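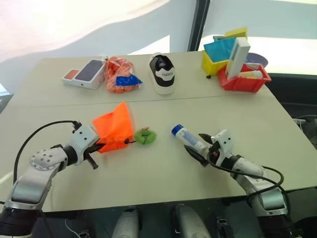

Notebook, 10 July 2025
Drornivach – payment matching and sales tax rounding

Good day on the bench! The matcher finally does what I hoped it would do back when it was one page of pencil. Writing it all down while it's fresh, including the dead ends, so whoever picks up the next batch doesn't have to walk into them again.

Where we were: the test set is the Sydorenko batch, 96 customer payments from one quarter, with the invoices they're supposed to settle. Bank lines come in as a plain text file, invoices come out of Tramitmont as an export. The old matcher wanted amount and invoice number both exact. It got 49. Everything else went to the "look at it" pile, and a pile that size means someone sits there with a ruler and a cup of coffee for an afternoon, and the sales tax figures wait until they're done.

First thing tried this morning was loosening the invoice number. Customers type whatever they like in the memo line: leading zeros gone, a letter O for a zero, the PO number instead of ours, two numbers run together with no space. I stripped everything except digits, dropped leading zeros on both sides, and reran. Lovely jump. Then I looked at what had jumped and some of it was junk, short numbers matching inside longer ones (a phone number in a memo line happily contained an invoice number, of course it did). Fixed by requiring the whole token to match, with the run-together ones handled separately by trying each split against open invoices only. Slower but it runs while I stretch my legs.

Second thing was dates. I had a window that only looked forward from the invoice date, which sounds sensible until you remember deposits. A customer who pays up front has a payment dated before the invoice exists. Opened the window backward for accounts flagged as deposit customers. Left it closed for the rest and I'd like to keep it that way until we have a reason.

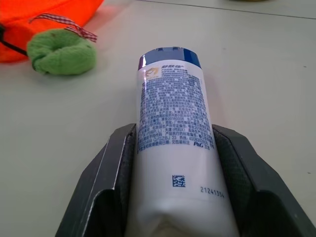

Kyrylo Zakharchenko went through the morning run and wrote in the margin that the one-cent misses aren't a matching problem at all, they're a tax problem: Tramitmont rounds sales tax on every line and then adds up, and our side adds up the lines and rounds once at the bottom. Also that if I put in a one-cent tolerance to make them go away he will take it out again.

He's right, and I had the tolerance half typed. Take three lines at $1.10 each with tax at 5 percent. Tax per line is 5.5 cents, rounds up to 6, total tax 18 cents. Do it once on $3.30 and you get 16.5 cents, which rounds to 17. Both are perfectly good arithmetic. A long invoice with lots of cheap parts on it can drift by a good deal more than one cent, so a tolerance would have caught the short invoices and missed exactly the ones that need catching. And the difference has to land somewhere when the return is put together, which is the whole point of this exercise.

So: the invoice object now keeps tax by line, as exported, and the total is the sum of those. We no longer compute tax on our side when the export already has it. We do compute it as a check, and print the difference in its own column. I love that column. It's the first time I've been able to see the drift for the whole quarter in one place, and it's small and it's steady and every bit of it is explained.

Note to self: amounts are integer cents all the way through now. There was still one place in the import where a dollar figure went through a float. Found it, killed it, wrote a test for it. 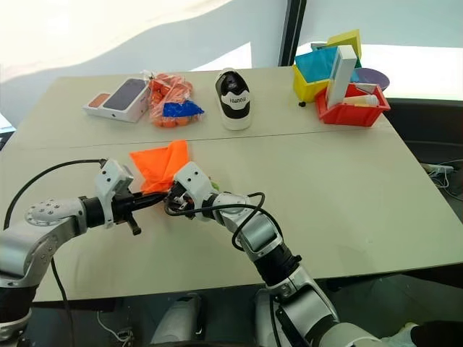
Split payments were the afternoon. One check covering two invoices was already all right, but the other direction, two invoices that both fit one payment, was giving me a different answer every time I shuffled the input file. The cause is that both invoices have the same amount, same customer, and the memo line is blank, so each has an equally good claim. Picture the two grippers with the orange cloth hanging between them, each closed up right against the other: asking which one has hold of it gets you nowhere. My old code just handed it to whichever came first in the list. New rule is oldest due date first, then lowest invoice number, and the row gets a mark so a human can see it was a tie. Shuffled the file over and over after that and the answer stayed put. Very pleased with this one.

Result at end of day: 18 left unmatched. Seven of those are split payments with a credit memo in the mix, and I know what to do with them, I just ran out of day. The others look like real exceptions – a refund that came in as a negative payment, a couple of transfers between the company's own accounts that should never have been in the file, and so on. Those should go to a person and I'm happy to see them there.

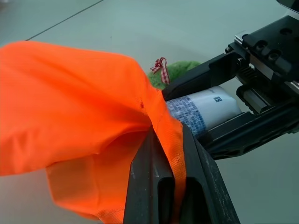 Orange fabric, mesh strip at the right side.

Things still open:

Credit memos. Treat as negative invoices and let the splitter use them, but only if the credit memo is dated on or before the payment. Watch the tax sign. A credit memo in the export has positive tax with a type code, so it has to be flipped on import and nowhere else.

Exempt customers. The export gives zero tax both for exempt sales and for lines where somebody forgot the tax code. We can't tell them apart from the number. Need the exemption certificate field pulled in too, which means a new export layout from Tramitmont.

Cash basis or accrual. Pamgate want their books run through the same matcher in September, and I've been assuming accrual everywhere. If they report on cash, the payment date drives the period and the ties suddenly matter a lot more, especially at quarter end. Ask before building anything.

Difference column: Kyrylo wants it broken out by tax rate. Easy, and a great idea.

Saved today's run with the input file beside it, along with the shuffled copies. Don't overwrite the morning output, I want to compare the two line by line before the tie rule goes into the main branch. Starting on credit memos first thing.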